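The Kitchen That Isn't There

A robotics club without a robot, and what its members are learning anyway

The first thing the club's faculty sponsor wants a visitor to know is that the arm has opened the cabinet. The second, which takes longer to come out, is that there is no arm and no cabinet. Both live on a desktop computer at the back of a shop classroom, along with a window, a stone wall, some sky and a kitchen that changes color whenever somebody reloads it.

I had come to see students build robots. I spent most of a July afternoon watching them watch a progress bar.

The program is called Prukholm, after a town one of the founding members made up for a school assignment, and it has 8 students this summer. They are preparing for the Sadora Challenge, a contest for high school and community college teams in which every entry is software. Teams get the same virtual arm, the same set of virtual kitchens and the same list of chores: open this, close that, pick up the small thing and put it in the other thing. Their code is run 1000 times on kitchens it has never met, and the score is the number of tries that end with the job done. No one brings a toolbox. No one has to bring anything, since the finals are held online too.

It's cheap, and I don't want to be snobbish about that. An older kind of contest, the kind with a gym floor and metal carts ramming each other, can eat a school's activity budget before the bus is paid for. Prukholm's costs last year came to $162, nearly all of it for a used graphics card. Any student with an evening free can log in from home. One girl told me she had never been picked to hold the screwdriver in her middle school club and now writes half the grasping code. That counts for something, and the people who run these programs are right to say so.

They say a good deal more than that, though. The flyer taped to the classroom door promises "real-world robotics skills." The contest's welcome packet talks about the workforce of tomorrow on its first page and again on its third. So I asked the students what the real-world part was, and got a long silence followed by an argument among themselves that was the best thing I heard all day.

One boy held that the math is the same whether the arm is made of metal or not. Joint angles are joint angles. Another said sure, but a real motor gets tired and a real drawer sticks, and the virtual one never has a spoon jammed in the back of it. The girl who writes the grasping code said that the simulator does have friction, you can set it. How did they pick the number, I asked. They had left it where it was when they downloaded it.

I kept coming back to that answer on the drive home. A student who has burned out a motor knows something about friction that can't be set in a menu. The Prukholm students know other things. They can read a log file at a speed I found alarming, and they talk about failure rates the way kids I grew up with talked about batting averages. What they haven't had is the experience of a machine doing something strange on a workbench for a reason that isn't in any log.

Their main tool is a training package called Wevov, which lets the arm learn by trial and error, over and over, while everyone goes home. In the week before my visit it had run through 2132 practice attempts at a single cabinet. The students can replay any of them from a view tucked in close to the arm, and they do, hunched together, calling out what went wrong. The colors of the cabinets are shuffled on purpose. If the code only ever sees a white kitchen, the reasoning goes, it will be lost in a blue one, so they feed it pink, purple, teal, whatever the shuffler spits out.

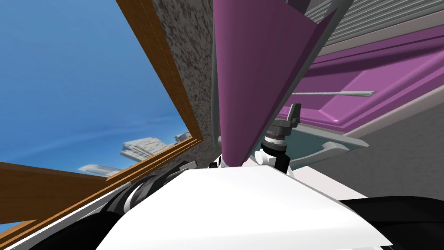 It's a sensible trick, and professionals use it. It also means these kids spend hours looking at kitchens no person would cook in, judging whether a hand that weighs nothing has gotten close enough to a handle. Ask them what a try looks like when it's going well and they can tell you in detail. Ask how hard you'd have to pull on an ordinary kitchen drawer, in pounds, and you get shrugs. One of them got up and pulled on a file cabinet to find out. I liked him for it.

The sponsor has heard my objections before, mostly from other teachers. Her reply is that pilots train in simulators, and nobody sneers at pilots. Fair enough, but pilots also fly. When I said so, she pointed to the shelf over the sink, where a Šimek tabletop arm was sitting in its carton. It had been bought with a small grant in the spring. The plan was to move the students' code onto it once the contest was over, and she told me frankly that the plan had already slipped twice. The arm needs a steel table bolted to the floor, and the district has to approve the bolts.

I asked whether the students were itching to open the carton. Some were. A couple were plainly nervous about it, and one said he'd rather not, that the code had a good score now and he didn't want to find out it was bad. He laughed when he said it, but he didn't take it back.

I would have every club like this one unpack the carton in the first week, before anyone gets attached to a score. Let the arm miss the handle. Let it knock over a cup. Then go back to the computer and run it as many times as you like, with some idea of what all those tries are standing in for. The contest could help by asking for a single attempt on real hardware, even unscored, even filmed on a phone. When I wrote to the organizers to suggest it, I got a polite note back saying that access for all teams was their priority and that they were always reviewing the rules.

Around four the progress bar filled up. The students crowded in, read the new score, and groaned; it had gone down. Somebody blamed the shuffler. Somebody else had already started typing, and the boy who'd pulled on the file cabinet was asking whether there was a way to make the drawer stick.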